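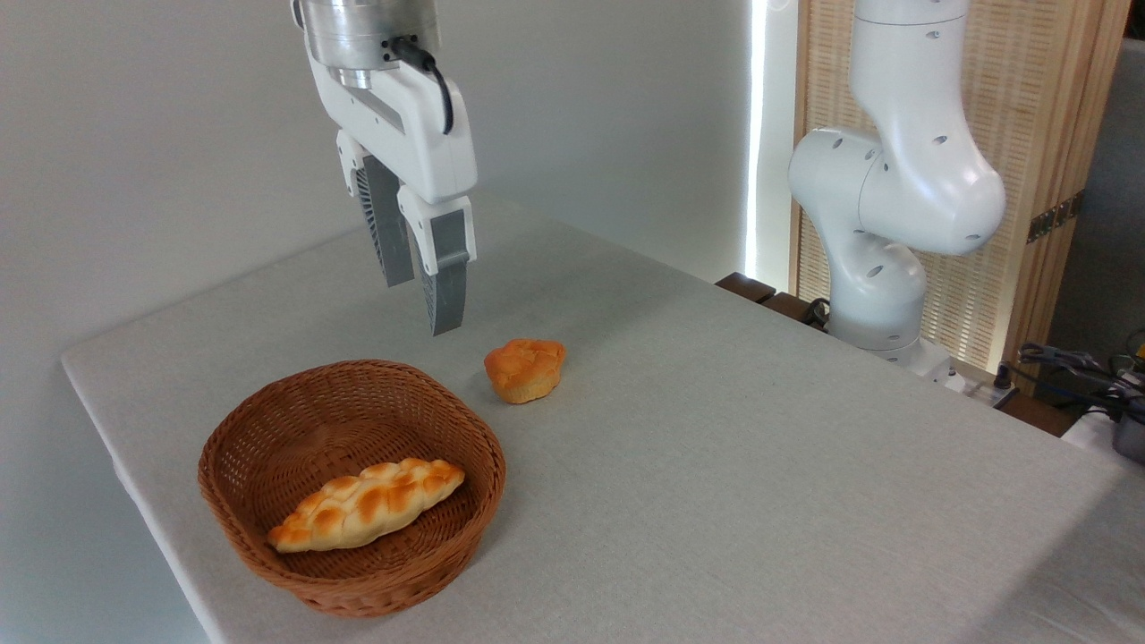 Handout 2: Comparing fingertip pads on the two-finger gripper

Welcome back, everybody! Last session we mostly talked about force, and I promised we would get to the fun part, so please bring a notebook and a little patience (the patience matters more).

We are working with bakery items this time. The small round pastry is your first target. It has a lumpy, domed top, and I'd like you to think hard about how high on its side the pads should meet before you touch the controller. The braided loaf in the wicker basket comes later, when your group is comfortable, because there you also have the rim to worry about on the way down.

Each group will run 10 grasps with the ribbed pads, then 10 more with the smooth Sturgate pads, which Miłosz Kaczmarczyk keeps in the drawer marked Conus. Start at 13 percent of full closing force and go up gently. Please don't jump straight to 100, however tempting it looks on the slider!

For every try, write down the approach height, the force, whether the item slipped, and any dent or crumbs you find afterward. Crumbs count as data, so don't brush them away until somebody has made a note.

Reading for next time: the Wasilewska chapter on compliant contact, up to the worked problem. The problem itself we'll do together, and it does take a while.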